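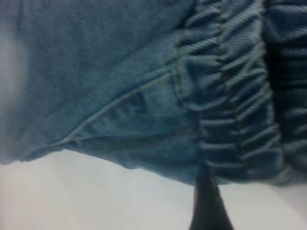

Chapter 7
Soft Goods: When the Part Will Not Hold Its Shape

In this chapter
7.1 A morning at Postholm
7.2 Rigid parts and limp parts
7.3 Picking up one layer
7.4 Seams, gathers and other landmarks
7.5 Sensing at the wrist
7.6 Planning and reporting on a site visit

Key terms: limp material, ply, grasp point, elastic gather, wrist camera, occlusion, regrasp, cycle time

7.1 A morning at Postholm

Every October the garment finishing plant at Postholm opens its doors to engineering and textile students from the surrounding colleges. The plant receives sewn clothing from several makers, then inspects, folds, tags and packs it. Most of the work is done by hand. In one corner of the main hall, behind a yellow line on the floor, the company has set up two robot cells, and these are what most students come to see.

The open day starts at 8:30 with a safety talk. Visitors tie back long hair, leave scarves and lanyards in the cloakroom, and put on the shoes supplied at the door. The group is then split into parties of seven, the largest number allowed inside the yellow line at one time. Each party gets 40 minutes at the cells, followed by a walk along the manual folding tables.

The tour of the cells is led by Fiifi Agyeman, a process engineer who came to Postholm from an automotive supplier. In his old job he worked with brackets and door hinges. A bracket, he tells each party, is the same bracket when you put it down as when you picked it up. A pair of jeans is a different shape every time someone touches it, and a program that depends on the shape being known in advance will fail at the first piece.

The first cell, which the staff call Marquez, takes garments from a bin and lays them on a white table. It does this with a single arm and a two-finger gripper. The second, Nollix, has the harder job. It is given a garment already on the table and has to find a particular feature – a cuff, a waistband, the end of a sleeve – and take hold of the edge so that the cloth can be pulled straight. The line controller that connects the two is called Wimeck, and visitors see its status screen on a post between the cells.

Students are often surprised by how slow the demonstration is. The arm moves in, stops a short distance from the cloth, waits, moves again, and closes its fingers. Sometimes it opens them and tries a second time from a slightly different angle. An experienced person at the manual tables will have folded and stacked several pieces in the time Nollix takes to settle on one grasp. Agyeman does not hide this. He asks each party to watch a person's hands for a full minute before going back to the robot, and to write down each thing the hands do that the gripper does not.

The lists that come back are much alike from year to year. People slide a fingertip under an edge to lift it. They rub the cloth between thumb and finger to tell whether they are holding one layer or more. They shake a garment out and let gravity do part of the work. They use the flat of the hand to hold one area still while the other hand pulls. They also look away, talk, and go on folding without a pause. A gripper with two stiff fingers can do very few of these things, and the rest of this chapter is about how engineers work within that limit.

7.2 Rigid parts and limp parts

In Chapters 3 and 4 we treated the workpiece as a rigid body. Six numbers were enough to say where it was: three for position and three for orientation. If the robot knew those six numbers and the shape of the part, it knew everything it needed for a grasp.

Cloth does not allow this. A shirt lying on a table may be flat, folded once, rolled at one corner, or heaped. Describing its shape exactly would take thousands of numbers, and they would all change as soon as a finger touched it. We call a material limp when it bends under its own weight and does not return to a fixed shape after it is moved. Cloth, thin film, leather, bread dough and electrical cable are all limp to some degree.

Limp materials differ a good deal among themselves. Denim is fairly heavy and stiff. It holds a fold well, so a crease that the robot sees before it moves will often still be there when the fingers arrive. Against that, a thick seam can resist the fingers and push them off course. Light knitted fabric bends easily around a fingertip but slips, stretches and curls at its cut edges. A method that has been tuned for one may do poorly with the other, and at Postholm the two fabrics are never mixed in one batch during a trial.

7.3 Picking up one layer

A single thickness of cloth is called a ply. Much of the difficulty in automated sewing and folding comes down to picking up the right number of plies. At the leg of a pair of jeans there are normally two, front and back, and at a waistband or cuff there can be more. If the gripper closes on one ply when it should have taken both, the garment opens up like a bag when it is lifted.

The trial log kept at Postholm shows how much this matters. Before last year's open day the team ran a series of 1,000 grasps on the Nollix cell using children's denim clothing. In 600 of them the gripper took the correct plies at the first attempt. The remaining cases were sorted by cause, and wrong ply count was the most common entry, ahead of slipping and ahead of missing the cloth altogether. Section 7.3 works through a shortened version of this log, and you will use it again when we discuss cycle time in Chapter 9.

Three families of gripper are in common use for cloth. Needle grippers push fine pins into the top ply at a shallow angle. Suction grippers draw air through a pad, and work best on closely woven fabric. Finger grippers pinch an edge or a fold between two surfaces. Postholm chose finger grippers because the garments arrive finished, and pin marks or pad marks on finished goods are not acceptable to the makers. The choice has a cost. Fingers need an edge or a ridge to close on, and in the middle of a flat panel there is none.

7.4 Seams, gathers and other landmarks

If the overall shape of a garment cannot be known, the robot needs something local that it can recognize. Seams are useful for this. A seam is thicker than the cloth on either side of it, it usually runs in a smooth line or curve, and its stitching often differs in tone from the fabric. A robot that finds a seam can follow it until it meets another feature.

Elastic gathers are useful too. Where elastic is sewn inside a cuff or waistband, the cloth is drawn up into a row of close ripples. These look very different from a flat panel, even in a poor picture, and they tend to keep their pattern when the rest of the garment is moved. They are also springy, so a grasp that was correct when the fingers closed may shift as the elastic relaxes or stretches. Section 7.4 describes two ways of allowing for this movement.

Deep folds cause trouble. A fold can be so dark that stitching and weave cannot be made out inside it, and a simple edge-finding program may report the shadow as the border of the garment. The staff at the cells use a plain white table partly for this reason. When the background is known and even, at least one kind of edge can be trusted.

7.5 Sensing at the wrist

Both Postholm cells carry a small camera on the wrist of the arm. A wrist camera travels with the gripper, so the fingers themselves are often in view and their position relative to the cloth can be read straight from the picture. There are drawbacks. At close range the lens may not be in focus over the whole area, and the nearer the gripper comes, the less of the garment can be seen. In the last part of the approach a camera may show only a few inches of fabric, with a finger covering part of the edge it is about to take. This blocking of the view is called occlusion.

Agyeman shows each party the wrist view on a monitor with the robot stopped, then asks them to say which part of the garment they are looking at. Groups tend to disagree. It is a good exercise to try before reading Section 7.5, and it can be done in a classroom with a phone held close to a jacket or a pair of pants. One person holds the phone and the others look only at its screen.

7.6 Planning and reporting on a site visit

Many readers will make a visit like this one as part of the course. Section 7.6 gives a form for recording what you see. Fill in the first page before you go: the product handled, the task of each machine, and what you expect to be difficult. Leave the second page for the floor.

A few points from past visits are worth passing on. Stand where you can see the fingers, even if that means giving up a view of the whole cell. Record failed grasps as carefully as successful ones, with the position of the cloth at the time. Ask before photographing anything, and expect to be told no near customer labels. Time several cycles from the same starting event, such as the arm leaving its home position – a single timing says very little.

Reports should keep observation and explanation on separate pages. "The fingers closed and the cloth stayed on the table" is an observation. "The friction was too low" is an explanation, and it needs a test to support it. Section 7.6 includes two student reports from the Postholm visit, printed with their instructors' comments in the margin.

You will need the material on gripper force from Chapter 4 and the camera model from Chapter 5. Readers who have not studied textiles should look over the short glossary of fabric and stitch names in Appendix C before starting Section 7.2.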